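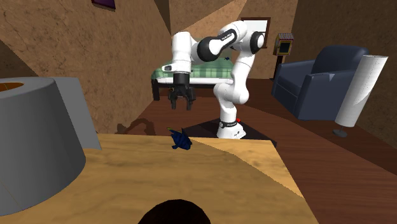 Simulated bedroom, arm behind the table, gripper open and pointing down. A small dark blue fish shape lies near the far edge.

Good practice for simulated rooms - gallery, page 2
Text: Jad Qudah, Hollbridge

In this gallery we collect views from the Nesik room set, together with the rules which we follow when we build and check such rooms. The rules were first written at Morgate for their own staff, and in January we have adapted them with the colleagues in Buckley. They are not a standard in the legal sense. We ask everyone who adds a room to the set to read them before the first upload.

Notes to the bedroom view

Start position. The gripper must be open and must hold nothing when a run begins. The bedroom view is a good model for this, as the two fingers have a clear gap between them.

Base. The arm stands on its own mounting plate, and the plate must not cross the table. Please check it also from the side, because from the front the table can hide the near edge.

Small objects. An object may lie close to the edge of the table, but it must be fully supported. If it falls during the first 2 seconds without any contact from the arm, the room goes back to its author.

Large objects in front. A big shape like the grey cylinder on the left is allowed. It makes the view harder, and this is wanted. It should however not cover the object which the arm has to reach.

Furniture. Bed, armchair and floor lamp belong to the background. Do not remove them for a quicker render - a room with only a table is a different test and has its own folder.

Light. Strong borders between bright and dark areas, as on this table top, are accepted. Write the light setting in the room sheet so that another person can repeat it.

Records

The set contains 1,261 rooms at the moment. From each new delivery we open 40 rooms by hand and compare them with their sheets. A room sheet without the name of its author is not accepted, also when the room itself is correct.

Corrections to this page can be sent to the Hollbridge office, with the room name in the subject line.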